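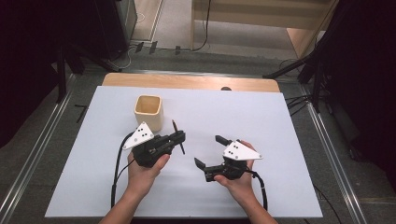
R. Abou Zeid

3.2 The cup and the board

Figure 2. The small square cup standing on the white board, toward the upper left.

We came to the cup by a rather slow road, and it may help the reader to know a little of it. In the first round of the Saltau study we asked households which small containers they kept on a table all day long, and the answers were almost all tall and round: mugs, jars, a vase or two. What people reached for most often, though, when we sat with them on a Sunday afternoon, was something low, pale and open at the top, the sort of thing that holds paper clips one week and toothpicks the next. The square cup in Figure 2, with its rounded corners and light beige color, is very much of that family, and we have grown fond of it.

The board deserves a word too. It is plain and matte, and it lies flat on a light wooden table. We tried working straight on the wood at Millach and found that a pale cup on a honey-colored top is surprisingly hard to pick out in the evening, when the lamps are on and everything takes on the same warm tone -- several of our older participants said so before we had noticed it ourselves. A pale board under a beige cup is still a quiet contrast, but the edge of the cup reads more clearly against it, and the inner walls, being slightly darker, show at a glance whether anything has been left inside.

Placement was left to the participants. Across 820 placements logged in the second round, people favored the far left part of the surface, well clear of where their hands would rest, and they kept to that habit even when we gave them a larger board. We return to this preference in Section 4, together with the interviews from Ornumside, where the kitchens are narrower and the tables tend to stand against a wall.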